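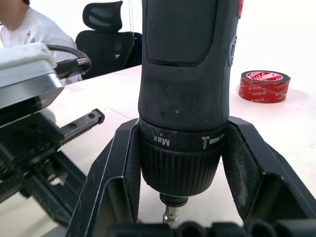 Rents in Trimside have gone up faster than anyone's pay, one reader wrote to me this week, and she's giving up her two-bedroom on the Munolley side and looking for a room instead. She has plenty of company! The Laizer listings board had 1,321 rooms up on Thursday, July 12, 2018, and only 745 back in March.

I spent my lunch break scrolling through them (somebody has to) and the middle of the pack is asking $500 a month, bills on top.
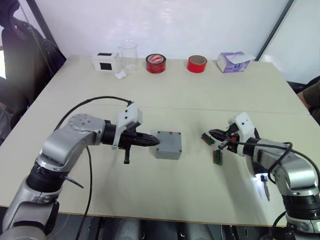

Pets are still the sticking point – just 74 of those ads say yes to a cat or a dog, and a few of them want an extra deposit. If you're hunting, ask how the power bill gets split before you hand over any money. Laizer says new rooms go up every morning before nine.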